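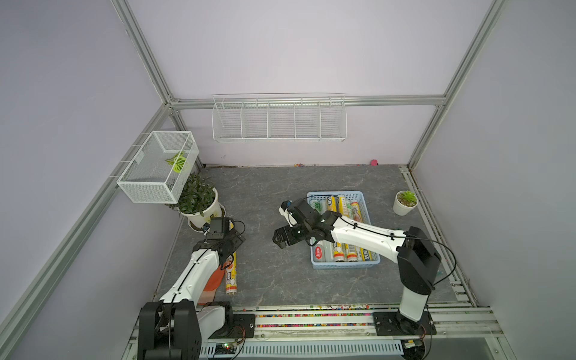

Household rolls and a slotted basket in the two-arm cell at Kotdale.

Workshop tips: recording basket tasks with packaged rolls

Operators gathering examples for the Skekden learning system are asked to observe the following points.

Place the basket within reach of both arms before recording begins. Plants and other fixtures may stay along the back wall. Each set consists of 40 recordings, and the rolls should be laid out differently for every one.

Glossy wrapping reflects the lamps strongly. Turn a roll slightly if the glare hides its outline in the wrist view – a little on the label is acceptable. 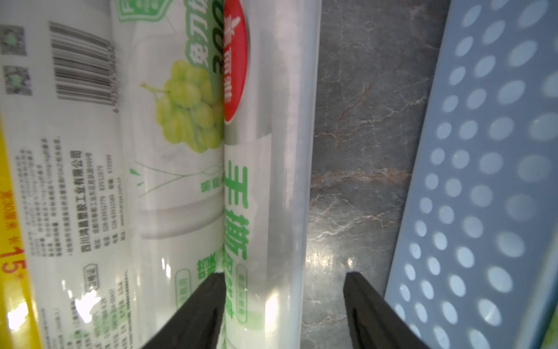
Ebise Jemal

Open the fingers wider than the roll and bring them down across its side. Move slowly near the marble. Where rolls lie next to each other, begin with the one that has free space beside it.

A dropped roll need not spoil a recording. Continue if it can be reached within 15 seconds, and note the drop in the log. Wipe the finger pads after every 7 recordings.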